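빨간 펠트에 라벨 달기, 손바느질로 충분해요!
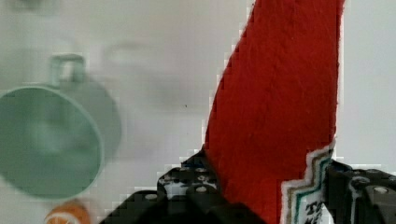 빨간 펠트와 지그재그 무늬 흰색 라벨

펠트 소품을 만들다 보면 꼭 한 번은 라벨을 달고 싶어져요. 작은 천 조각 하나 붙였을 뿐인데 완성된 느낌이 확 달라지거든요! 저는 특히 빨간 펠트에 흰 라벨 조합을 정말 좋아합니다. 보송보송한 빨강 위에서 흰색이 또렷하게 살아나고, 황갈색이나 짙은 청록색 줄무늬가 살짝 들어가면 겨울 분위기까지 나요.

준비물
펠트 소품(위로 갈수록 좁아지는 고깔 모양이면 연습하기 좋아요)
천 라벨 1장
흰색 재봉실 40cm
가는 바늘, 시침핀, 쪽가위

만드는 법

1. 라벨 자리를 먼저 정합니다. 저는 아래쪽 가장자리 가까이에 두는 편이에요. 눈높이에 세워 놓고 이리저리 옮겨 보세요. 이 시간이 제일 재미있어요!

2. 시침핀으로 라벨 양쪽을 고정합니다. 펠트는 두께가 있어서 핀을 깊이 꽂으면 라벨이 울어요. 겉면만 얕게 떠 주세요.

3. 실은 한 겹으로 꿰고 매듭을 짓습니다. 첫 땀은 라벨 밑에서 위로 빼서 매듭을 숨깁니다.

4. 가장자리를 따라 3mm 간격으로 감침질합니다. 실을 세게 당기지 말고 펠트 위에 살짝 얹는다는 느낌으로요.

5. 윗변이 계단처럼 꺾인 라벨이라면 꺾이는 모서리마다 한 땀씩 더 떠 주세요. 여기가 들뜨기 쉬운 자리예요.

6. 한 바퀴 돌았으면 라벨 밑으로 바늘을 넣어 매듭을 짓고 실을 자릅니다.

보풀이 일어났을 때
펠트를 오래 만지작거리면 잔털이 올라와요. 쪽가위를 눕혀서 튀어나온 털만 톡톡 잘라 주면 금방 깔끔해집니다. 테이프를 쓸 때는 접착력이 약한 걸로, 한 방향으로만요.

글씨가 있는 라벨은 글자 위로 바늘이 지나가지 않게 조심하세요. 저는 급하게 하다가 첫 글자를 꿰매 버려서 통째로 뜯은 적이 있답니다 ㅠㅠ

다음 글에서는 Brirnholm 도안으로 펠트 장식 4개를 만들어 볼게요. 남은 펠트 조각은 버리지 말고 모아 두세요!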